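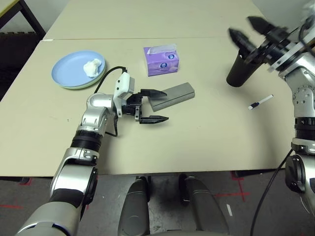 July, morning. Tone coding, second pass. The set is now 178 statements from the two river ministries, upstream and downstream, all of them about the dam and hardly any of them containing the word dam. Finlay wants the pairs kept together from here on, each statement next to the reply it provoked, because in the first pass we shuffled everything and ended up scoring replies warmer than they were. Fine. I laid out the plan with the long table in mind, the two beige sections shoved end to end with the seam running straight across: upstream on the far section, downstream on the near one, and anything the ministries issued jointly goes on the seam. There is very little to go on the seam.

Still using the Baxter codebook, third revision. Eight tone categories, from "cordial" down to "threat, explicit." Gavin wants a new one between "regret" and "deep regret." I said no. He said the downstream people plainly treat them as different things and he can show me. He can, too, which is annoying. Parked until the agreement numbers are in.

What went wrong with pass one, so I don't have to remember it again:

Coders saw the ministry name at the top of each sheet. By the second afternoon everyone knew which one they didn't like. Catherine's downstream scores drift colder the closer they get to lunch. Mine do as well, I checked.

"Takes note of" was scored as neutral by three of us and as an insult by Lorne, who spent six years drafting these things for a living. We outvoted him. I now think we were wrong and he was being polite about it.

English translations. For about a third of the set each ministry puts out its own English version, and for the rest we're using ours. The ministry English is always gentler. One upstream statement says "invites the other side to reflect," and the original verb is closer to what you'd say to a teenager who has dented the car.

So for pass two: names stripped, our translations throughout, ministry English kept in a separate column that nobody opens until the scores are locked. Jeanie did the stripping with Melter and it ran clean apart from the usual problem, where it decides that a place name is a person and blanks it. The river is now called [OFFICIAL] in nine statements. I'd leave it, but it does make the water-sharing ones hard to follow. ("[OFFICIAL] must be allowed to flow freely.") Jeanie is putting it back by hand.

11:20. First block done, Gavin and me coding independently, no talking. There was some talking. Agreement on the block came out at 80 percent, which clears the bar we set in the spring and would look better if I didn't know where the misses are. They're nearly all in the cool middle of the scale. We agree beautifully on threats and birthday greetings. Anything that starts "while welcoming" and then stops welcoming after the comma, we split.

Looked at the splits together afterward. Gavin scores the sentence by where it ends up. I score it by how long it takes to get there. A statement that spends four lines on historic friendship before asking for the engineers to be withdrawn is, to me, trying to leave a door open. To Gavin it's a demand with a long runway. The codebook says to score "the overall register," and I wrote that line, so I can't very well complain about it.

Proposed wording for revision four: score the main request first, then note the cushioning separately, none / some / heavy. Two numbers per statement. More work for the coders but it stops us averaging a compliment and an ultimatum into "neutral," which we did at least once in pass one, for the statement that came out the evening before they recalled the ambassador. Neutral! It's in the draft that way. Must fix the figure before it goes to Nendham.

Lorne read over the proposal and says cushioning isn't decoration, it's addressed to somebody else. The request is for the other ministry and the four lines of friendship are for the lenders and the neighbors, who will be reading too. He'd like a column for intended audience. I'd like one as well, but I have no idea how you'd code it without asking the people who wrote the thing, and they don't return our calls. Wrote it on the someday list.

Catherine asked whether silence counts. There's a stretch in the middle of the series where upstream says nothing at all while downstream puts out one statement after another, each a little shorter. If we only score what's published, that stretch looks one-sided. She thinks a non-reply should get its own row. I think she's right and I'm dreading the spreadsheet.

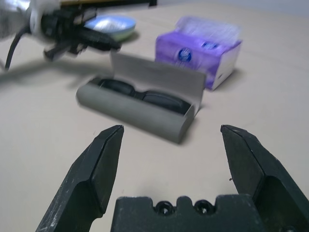 Afternoon

Reran the morning block with the two-number scheme, same pair of coders, which I know is not how you test a new scheme. Misses on the request score dropped to 8. Cushioning agreement is worse than I hoped. "Some" is doing all the work, as middle options do. Gavin suggests dropping it and making people choose. Will try that on a fresh block, with Catherine and Lorne coding.

Checked three of the paired statements against Pista to see whether the archive dates match ours. Two match. The third is off by one day, the archive has the reply coming before the statement it replies to. Probably a time zone matter, or else the downstream ministry is better informed than we thought. Asked Jeanie to check the whole run of dates before we draw any arrows between things.

To do

Codebook revision four: request score, cushioning score, example sentences for both. Please, no more examples from the fisheries dispute, we've all memorized them.

River back in where Melter took it out (Jeanie).

Rows for non-replies. Decide how long a silence has to be before it's a silence. Catherine says two weeks. Lorne says it depends who's on vacation.

"Takes note of": move down one category, tell Lorne.

Gavin's "deep regret" request. He has left a printout of all the instances on my chair with the word "deep" highlighted. Will read it tomorrow.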